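Can a robot do my chores yet? FAQ

Last updated 2024-09-27. Quick answers, we'll tidy this up in October.

Can I buy a robot that does the whole house?
No. Floors, yes. Lawns, mostly. Anything with hands, not yet.

What about laundry?
Folding works on towels. Slowly. In our test list a Womia arm got through 18 towels before it needed help, then got stuck on a fitted sheet. Shirts inside out, forget it.

Dishes?
Loading plates, OK if the rack is the one it learned on. Different rack, start over. Glasses still a worry.

How do they learn this stuff?
People do the chore by hand, holding the same kind of gripper the robot will have. Over and over. Cameras on the gripper record it, software learns from teh recordings.
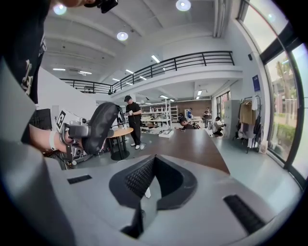

How many tries does one chore take?
Depends. Nirkeck told us roughly 166 for wiping a table, more for anything soft or floppy. Move to a new room and you need extra.

Shop floor any better?
Yes. Same part, same bin, same light. Cordero runs 2 arms on box packing and a person still clears the jams. Mixed bins are harder, cables worst of all.

Is the Alline kitchen unit for sale?
Waitlist only. No price we can confirm, so please stop emailing about it.

Will it be safe around kids and pets?
Ask the maker for the stop distance and get it in writting. We wouldn't leave one running with a toddler in the room.

Can I send in a chore for the list?
Sure, use the form. 53 on there now, check yours isn't a repeat.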